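Fachbuch › Futtermitteltechnik › Teil II: Kompaktieren › Kapitel 6

Kapitel 6
Pelletieren mit der Ringmatrizenpresse
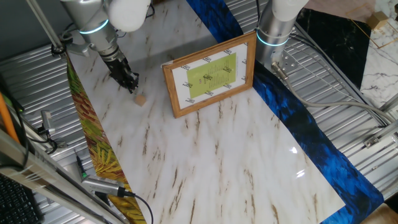 Das Pelletieren überführt mehlförmige Mischungen unter Druck, Wärme und Feuchte in zylindrische Presslinge. Gegenüber Mehlfutter verringert sich die Entmischung beim Transport, und die Staubentwicklung geht zurück. Zylindrisch ist der Pressling wegen der Matrizenbohrung; andere Grundformen lassen sich mit Stempelpressen erzeugen. Ein kleiner Würfel besitzt zwölf gerade Kanten, an denen bei Futterpresslingen der Abrieb bevorzugt ansetzt. Beim Zylinder beschränkt sich dieser Bereich auf die beiden Bruchkanten an den Stirnflächen.

6.1 Konditionierung

Vor der Presse durchläuft das Mehl einen Konditionierer, in dem Sattdampf zugegeben wird. Der Dampf kondensiert an der Partikeloberfläche, erhöht Temperatur und Feuchte und leitet die Verkleisterung der Stärke ein. Maßgebend sind Verweilzeit, Dampfqualität und Partikelgröße. Nasser Dampf führt zu lokaler Überfeuchtung und in der Folge zum Durchrutschen der Koller.

6.2 Matrize und Koller

Im Pressraum ziehen die Koller das konditionierte Mehl in den Spalt zur Matrize ein und drücken es in die Bohrungen. Der Pressdruck stellt sich gegen die Wandreibung im Presskanal ein. Kennzeichnend ist das Verhältnis von Kanallänge zu Bohrungsdurchmesser. Ein hohes Verhältnis ergibt feste Pellets bei erhöhtem Energiebedarf, ein niedriges erlaubt hohe Durchsätze bei geringerer Abriebfestigkeit.

Für die Rechenbeispiele dieses Kapitels wird die Presse Droltari 2 der Firma Vultness zugrunde gelegt. Im Versuchsbetrieb Kastport wurde mit Milchleistungsfutter eine Schüttdichte der gekühlten Pellets von 734 kg/m³ bestimmt, bei der Vergleichsrezeptur Grasso waren es 775 kg/m³. Die Bestimmung der Abriebfestigkeit folgt in Abschnitt 6.5.

6.3 Kühlung

Nach dem Abschneiden sind die Pellets warm und plastisch verformbar. Im Gegenstromkühler werden Temperatur und Restfeuchte gesenkt. Zu rasches Kühlen trocknet die Randzone aus und begünstigt Spannungsrisse.

Leserkommentare (2)

Firouzeh Ghasemi: In 6.2 fehlt der Einfluss der Einlaufsenkung. Bei uns war das der größere Hebel als die Kanallänge.

Tibor Szabó: Gilt das Gesagte auch für Flachmatrizen? Kapitel 7 habe ich noch nicht gelesen.

Kontakt | © Redaktion Futtermitteltechnik | Nach oben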